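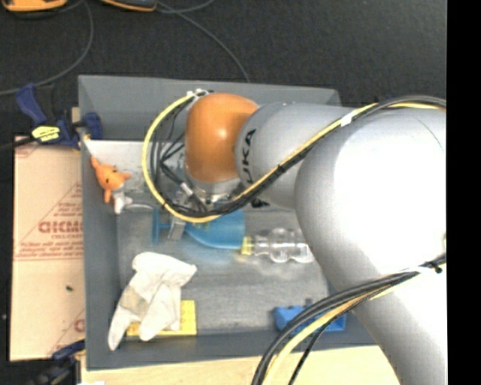 The picking arm over the bin, gripper down at the blue goblet.

Thread: Praltora open day, who else went?

mernik_lad
Posted Nov 19, 2020
Went along to the Praltora open day and stayed for two runs of the bin picking demo. Tae-yang Tak did the talking. He said they have more than 800 objects in the full set and swap them over between runs. Good visit, though parking was poor.

pevum28
Was that the KUKA? I was at the back and couldn't read the arm.

mernik_lad
Yes, it's printed down the side of the link.

Oldgantry
I thought it was slow. Our line at Bošković would have emptied that bin before he finished his introduction.

pevum28
Your line picks the same carton all day. This had a goblet on its side next to a clear bottle, plus a glove and a plush toy. Clear plastic is hard for most vision systems I've used.

Oldgantry
Fair point on the clear stuff. Still want a cycle time before I'd call it useful. And I wouldn't sign off that cabling – there's a big yellow loop standing out past the wrist, and it will snag on something sooner or later.

tess_w
It's a lab cell, they change the gripper all the time. We run ours loose as well, with ties where it matters. A proper dress pack costs money and you end up taking it off again.

Oldgantry
We'll have to disagree on that. I've replaced enough cables.

mernik_lad
I did ask about cycle time. He said they weren't giving figures yet and to come back in March.

tess_w
Is there a sign-up for March or do you just turn up?

mernik_lad
Sign-up, same form as last time. I'll post the link when I get it.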